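Open Day at the Varnitent Mill, Wamthorpe

The Varnitent mill opens its doors once a year, and it picks the middle of February to do it. The parking lot was a sheet of gray ice with a man in an orange vest waving everyone toward the worst part of it. I paid 11 dollars, got a sticker that said VISITOR in case I forgot, and joined the tour for people who care how blankets get made. There were more of us than you'd think.

Our guide was Renato Ambrosio, who has worked there for 29 years and walks backward better than I walk forward. He started us in the yarn store, where the cones sit on racks up to the ceiling and it smells like a clean dog. From there we went to the knitting hall. The machines are Ginecks, circular ones, and they are loud enough that the talk Renato gave us about them is known only to Renato. He pointed at things. We nodded. A boy of maybe six asked a long question and got a thumbs up.

The finishing room was quieter and I liked it best. Fleece starts out as a flat, sad knit, and then a roller covered in fine wire drags the surface up into fluff. They call this raising. After that comes shearing, where a blade takes the fluff back down to an even height, so a good part of the job is undoing the step before it. I have worked in offices like that. 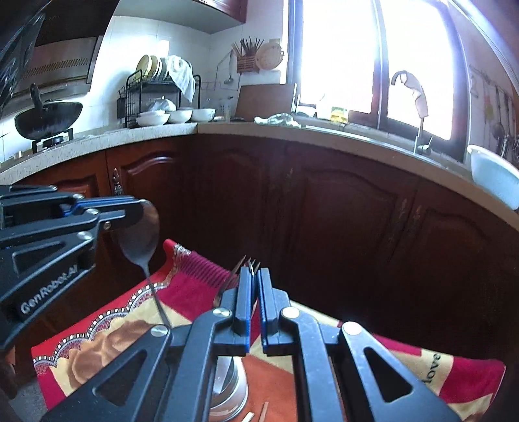

Printing was the part most people had come for. The old Rätsep printer takes up one whole wall and lays down the colors one at a time, and each screen has to line up with the last one or your roses get a shadow. Renato had a bin of rejects to pass around. I couldn't find the fault in half of them, and when I said so he looked at me the way my piano teacher used to.

I asked who picks the patterns. Sales does, apparently. Big flowers sell, words sell, and big flowers with words sell best of all. The design team once put out a plain navy blanket with a thin white stripe, and they shipped 37 of them. I own one. I kept this to myself. 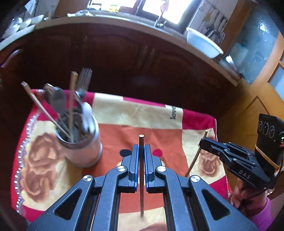

Roses, color blocks and a bit of lettering on fleece, with beaded trim along one side.

Lunch was soup in the canteen, perfectly fine, with a roll that could have been used to chock a truck. The factory shop opens at noon and by five past there was a line down the hall. Seconds are sold by weight, which leads to some strange behavior. I saw a woman put a king size on the scale, take it off, shake it, and try again.

I left with two throws and a bag of offcuts I have no plan for. The next open day is in February again. I asked why they don't do it in August, and the man in the orange vest said the parking lot gets too hot.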